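Tiltomov Open Day

The Tiltomov Open Day is a public demonstration of table-laying and table-clearing robots, held once a year at the Tiltomov workshop in Briem. It grew out of a private visit arranged for hotel and canteen staff, and was opened to the general public two years later. The workshop is best known for Costel, a software system that learns household tasks from recordings made by people using hand-held grippers.

History

The first visit took place in March and was attended by 17 people, most of them from catering firms in the Briem area. Brigitta Hubmann, who ran the workshop at the time, gave a short talk and then let the guests try the equipment for themselves. The talk was later dropped from the programme, as visitors had asked for more time at the tables. The present open day is held on 6th June. Attendance is limited to 1000, and tickets are free but must be booked ahead.

Programme

The day is split between two rooms. In the front room, visitors work at tables covered with white cloths, using a gripper with two dark fingers to pick up and set down tableware. Each visitor is given a short list of moves - lifting a fork, for instance, or shifting a container to the other side of the table - and may repeat them as often as the queue allows.
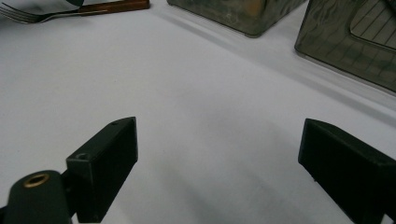
Staff at each table show how to hold the tool and how far to open the fingers before reaching for an object. Cutlery is generally found harder than larger items, because it lies flat and leaves little to hold. See-through items are also included, as their edges can be difficult for a camera to pick out against a pale background.

The back room is used for Costel itself. A robot arm built by Jetard carries out the same moves on a similar table, and a screen beside it lists the recordings the system has been trained on. At the most recent open day the list stood at 2328. Visitors may ask for a particular move to be run again, but may not operate the arm.

Reception

Local coverage has mostly been friendly, though the early events were criticised for long waits in the front room. Extra tables were added in response. Some catering staff have said the arm is still too slow for use during a meal service, a point Hubmann accepted in her closing remarks at the second event.

See also

Costel (software)
Jetard
Briem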